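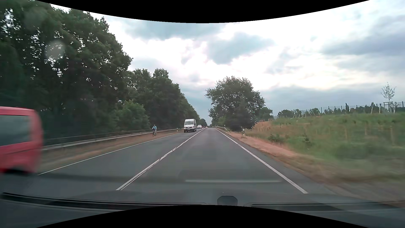
Malou Holst wrote to us that she had stopped reading the humor column in the Hikmont Courier years ago and still missed it every week, and that any study of why people write in to complain about a joke should first ask why they finished reading it.

Her letter reached us in October, after our notice asking for readers' recollections had run in the paper. It changed the order of our work. We had planned to begin with the columnists and take up the readers later. The report now begins with the readers.

The Joke and the Letter: Reader Response to the Humor Column in a Small-City Newspaper
Project report, Department of Journalism and Media
Submitted 30 November 2023
Kamrul Sultana, Kiran Kushwaha, Selvaraj Fakir
Project adviser: Ruwan Jayasinghe

1. Purpose

The humor column is a regular feature of many local newspapers, yet it receives little attention in the courses we have taken. News reporting is studied for accuracy and editorials for argument. The humor column is usually mentioned in passing, as relief from both. Our project asked what readers of one newspaper objected to in its humor column, what they praised, and whether the columnists changed their manner in response.

We did not attempt to judge whether the columns were funny. The three of us disagreed on this point from the first week, and the disagreement was of no help in coding.

2. Material

The Hikmont Courier has run a humor column under the title "Urkance" since 2000. The word has no meaning that we could establish. The first columnist claimed in print that it was a typesetter's error for "utterance," and a later one claimed that it was the name of a great-aunt. Five columnists have held the space, one after another, all writing under the same title and at the same length.

From the bound volumes and the newspaper's own digital archive we drew a sample of 237 columns. We then collected every published letter to the editor that named one of these columns or plainly referred to it. This gave 963 letters. Letters that mentioned the column only in general terms were set aside, as were letters from the columnists themselves, one of whom had written in under a false name to attack his own work and was found out by a subscriber.

Unpublished letters have not been kept. Our findings therefore concern the letters that an editor thought fit to print, and the reader should bear this in mind throughout.

3. Method

Each letter was entered in Saltix, the text-coding program licensed by the department, and was read independently by two members of the group. Letters were coded for attitude (favorable, unfavorable, mixed), for subject, and for the grounds of any complaint. Where the two readers disagreed, the third decided.

Irony caused the greatest difficulty. A letter that thanks the columnist "for another morning brightened by ignorance" is unfavorable. A letter that demands his immediate dismissal and then asks for a signed copy is probably favorable. After a trial period we adopted a written rule that a letter would be taken at its word unless at least two separate phrases pointed the other way. The rule is crude – Selvaraj Fakir has recorded his objection to it in the appendix – but it could be applied in the same way by all three of us.

4. Findings

4.1 Subjects of complaint

We expected religion and national politics to draw the most complaints. They did not. The columnists largely avoided both, and when they did touch on them the letters were few and fairly mild. The longest exchanges concerned money, food and pets, in that order.

Columns about the very rich were generally well received. Readers appeared to enjoy seeing large fortunes mocked, and several offered further material. Columns about small sums were another matter. A piece on leaving a poor tip at Tăng, a noodle restaurant on the east side of the city, produced letters for six weeks. Some correspondents defended the waiter in the column, who had been made up for the occasion. Others described their own tipping habits in detail. The owner wrote as well, to say that business had improved and that the soup had been described incorrectly.

Pets followed a similar course. A column proposing that cats be licensed to drive was answered in full seriousness by letters on road safety, by letters on the intelligence of dogs, and by one short poem, which the newspaper printed twice by mistake.

4.2 Grounds of complaint

The most frequent ground was error of fact. Readers who accepted that a columnist had argued with his toaster would not accept that he had done so on a street that does not cross the river. Names of stores, prices of everyday goods and the rules of card games were all corrected with care. Offense to a group or person came second. The charge that a column was simply not funny came third, which surprised us. Kiran Kushwaha suggests that a reader who finds a column dull has little wish to spend an evening writing about it, and the interviews lend this some support.

4.3 Response of the columnists

Three of the five regularly answered letters within the column. The practice had a visible effect: a column that quoted a complaint was likely to draw another from the same person. One correspondence of this type continued at intervals for four years and ended only with the columnist's retirement. His last piece was addressed to the correspondent by initials, and the reply printed the following week corrected its punctuation.

The present columnist does not answer letters in print. She told us in interview that she reads them all and has been influenced by none, then named two subjects she had given up on account of them.

5. Interviews

We interviewed two former columnists, the present one, and the editor of the letters page. All asked that their names be left out. Their accounts agreed on most points and differed on one. The columnists believed that the letters editor chose the harshest letters in order to fill the page with quarrels. The letters editor said that she chose the shortest.

Malou Holst declined an interview but gave permission for her letter to be used. She added that she considered the second columnist the best of them and did not wish to be argued with on the subject.

6. Limits of the study

The sample is drawn from one newspaper in one city. The Courier moved part of its reader comment online during the period, and those comments were lost when the website was rebuilt. It follows that the fall in printed letters in the later years cannot be read as a fall in interest. Our coding of irony, as stated above, remains open to challenge. Agreement between coders was lowest for the letters about pets.

7. Suggestions for further work

A later group might compare "Urkance" with a humor column in a newspaper of similar size, applying the same codes. Adviser Ruwan Jayasinghe has also proposed a study of the corrections column, where several of the disputes traced in this report were formally settled. The Saltix file and the coding rules have been left with the department office and may be used on request. The photocopied letters are in the same cabinet, filed by columnist, with those concerning Tăng in a separate folder.

8. Division of labor

Kamrul Sultana searched the bound volumes and wrote sections 1 through 3. Kiran Kushwaha conducted the interviews and wrote sections 4.2 and 5. Selvaraj Fakir managed the Saltix file and wrote section 4.1 and the appendix. The remaining sections were written jointly.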